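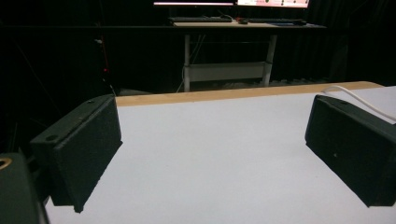 Both fingers open over a clear stretch of table. I like starting here.

I've been promising a post on house rules for hand-held grippers for ages, mostly because Edeltraud Reisinger keeps asking me to write mine down so she can stop asking me on the phone. So okay, these are mine. Some I borrowed, some I learned by messing up a whole afternoon of recordings (more on that in a second).

The big one is the open start. Every take begins with the jaws wide open and nothing between them, and it ends that way too. I used to be sloppy about it. I'd start with the fingers half shut or already drifting toward the object, and then when I went to trim the takes I couldn't find where anything began. In December I threw out 20 of them in one sitting. Twenty! I was so mad at myself that I wrote OPEN FIRST on masking tape and stuck it to my water bottle, where it still is.

Next is the bare table check. Before I bring the objects in I hold the grippers over the table and look at the live picture for a good long breath. If there's a pen in there, or my phone, or yesterday's coffee ring, it goes. I got this habit from the old Jakab checklist, which was mostly a list of stuff people had left lying around. A cable across a far corner doesn't bother me much. A cable between the fingers bothers me a lot.
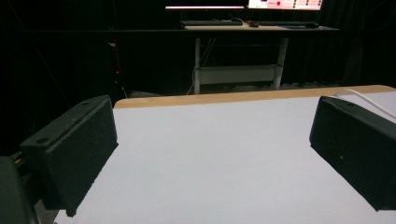

Hands, cords and power

This part is the one I get preachy about, sorry. If you're working with two grippers you have two cables following you around, one per hand, and both of them want to be under your elbow. My rule is that each cable stays on its own side. No crossing, ever, even if it's just for one quick take. When they do cross I stop, put both grippers down, and sort it out before picking anything up again.

And go easy around anything with outlets. I treat a power strip as an object like any other when it's on the table, except that it's never plugged in, and I check the far end of the cord myself even when somebody tells me they already did. At Daseck the rule was that whoever holds the grippers does the checking, and I've kept that. Metal parts and open sockets are a bad mix and I don't care how careful you are. 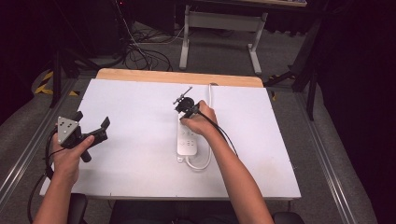
Edeltraud read a draft of this and wrote back that I'm too relaxed about breaks. She stops after 50 takes no matter what, sets everything down, and walks away for a bit, and she thinks that should be a written rule with a number in it, same as the others. I usually go until my wrists complain, so she probably has a point. I'm trying her number this month and I'll report back.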